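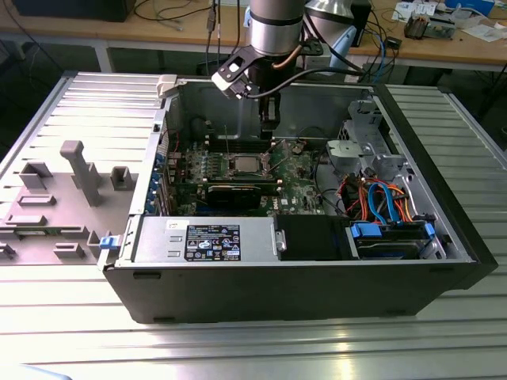 Claltitz is looking for a part-time interior painter to help with home repaints through December. Most of our jobs are one or two rooms: accent walls, trim, built-in shelves and the occasional front hall.

You should be able to cut in a clean line without tape and patch drywall before priming. Two years of paid painting work is required. A driver's license helps.

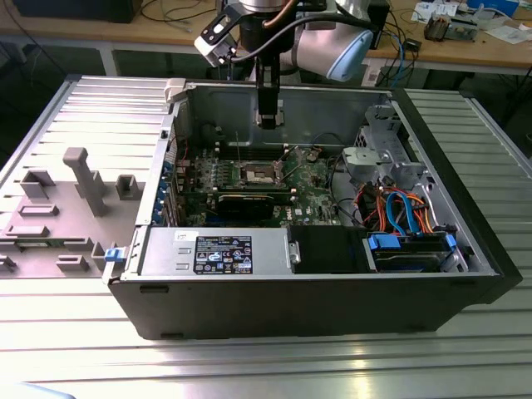 ## Hours and pay

Expect about 46 hours a month, mostly mornings. We pay by the hour and supply brushes, rollers and drop cloths. Paint is bought by the client. 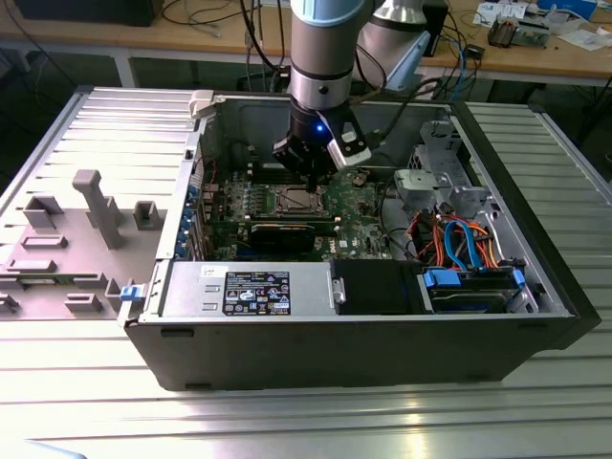

*Page last changed: 10/16/23*

To apply, send a short note and photos of two finished rooms to Carmela Cantero at the Claltitz office. Tell us which days you can't work. Patricio Pacheco will call to set up a paid trial day at our Lozano shop.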